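I put off buying drawers for the workroom for so long that Noelia Marín finally sent me the link herself, and I'm glad she did! Mine is the gray Vaven three-drawer chest, and it has been standing by the long counter since February, doing a lot more than I asked of it.

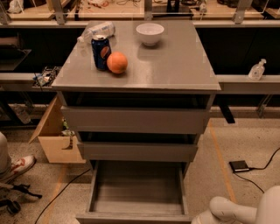 Putting it together took me most of an evening with 6 screws left over (spares, according to the leaflet, and I've chosen to believe it). The top is my favorite part - smooth, a little glossy, and big enough for a can of Pepsi, an orange and a bowl with plenty of room to spare. Crumbs wipe off with a damp cloth. It does catch the light, so if glare bothers you, think about where your lamp goes.

The bottom drawer opens nice and far, and I'm still deciding what to keep in it. Yarn, probably.
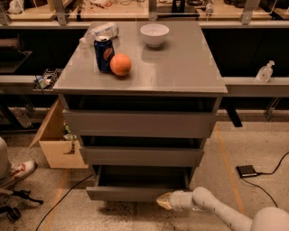 Page last changed: February, by Olga Sequeira

My one grumble is the gaps above the drawer fronts, which look darker and wider than I'd like. Lauri Vainio has the same chest and says he stopped noticing in a week or so. I'd still buy it again, and I may get a second one for the hall.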